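Uvby Food Handling Cell: Operating Rules FAQ
Maintained by Valdemar Grímsdóttir, cell safety
Last revised Jan 10, 2021

Scope

Which cells do these rules cover?
All tabletop arms running the Tedine gripper on food items. Palletizing and conveyor lines have their own rules and are not covered.

Do the rules apply to teleoperated runs?
Yes. Teleoperated and autonomous runs follow the same rules, except that a teleoperator may hold position with the gripper closed for longer than the autonomous timeout.

Are the rules a substitute for a risk assessment?
No. Each cell needs its own signed assessment before first power-on, and again after any change to the tool, the mounting or the table layout.

Setup

What has to be checked before a run?
Emergency stop, fingertip condition, wrist camera lens, table covering. Record the result in Kollura under the cell number. A run without a check record is void and its data is discarded.

How flat does the table covering have to be?
No folds or raised edges within reach of the fingers. Gridded cloth is allowed. Do not use the grid as a calibration target; cloth moves. Calibrate with the rigid plate only.

May other objects stay on the table?
Yes, if they are listed in the task sheet as background objects. Their positions do not need to be fixed unless the sheet says so. Glass is not allowed on the table in any role.

Handling soft items

What is the rule for picking from a steamer basket?
Approach from above the rim. Fingers enter the basket open and must not rest on the slats. Contact with a neighboring item is permitted during approach but is logged as a touch. If a neighbor is displaced out of the basket, the pick counts as failed even when the target item is lifted.

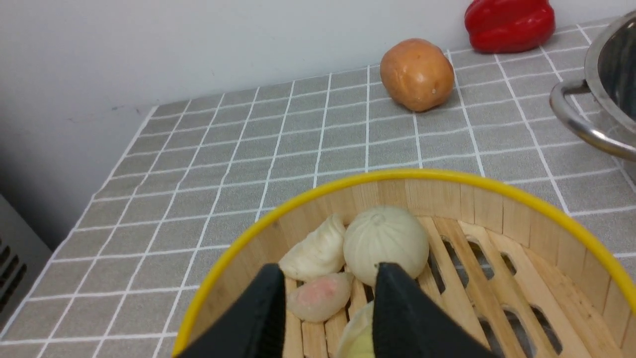 Gripper fingers at the basket, right finger against the round bun. Log as a touch.

Does a touch stop the run?
No. Three touches on the same item in one run do. The operator then resets the basket and opens a new record.

How are filled dumplings treated compared with buns?
Use the low-force profile for anything with a thin wrapper. Buns may be picked with the standard profile. When a basket holds both, the low-force profile applies to the whole basket. Do not switch profiles inside a run.

What if the wrapper tears?
Stop, retract straight up, mark the item as damaged. Clean both fingertips before the next run. Damaged items are not reused.

Can real food and replica food be mixed?
Not in one basket. The task sheet must state which is used.

Records

How long are records kept?
Until the next June audit, then archived. Archived records are read-only.

The last audit total does not match the Kollura total. Which one is right?
Kollura showed 1,310 runs for the Lại task set and the audit accepted 1,296. The difference is void runs (missing check record). Use the audit figure in reports.

Is there a minimum number of runs before a task is released?
Yes, 700 accepted runs on the same fingertip type. Runs made before a fingertip change do not carry over.

Who can approve a deviation?
The cell safety lead, in writing, before the run. Approval covers one task sheet and lapses when the sheet is revised.

Where do I report an error in these rules?
Open a ticket in Kollura, category "Rules", and give the section heading and the question.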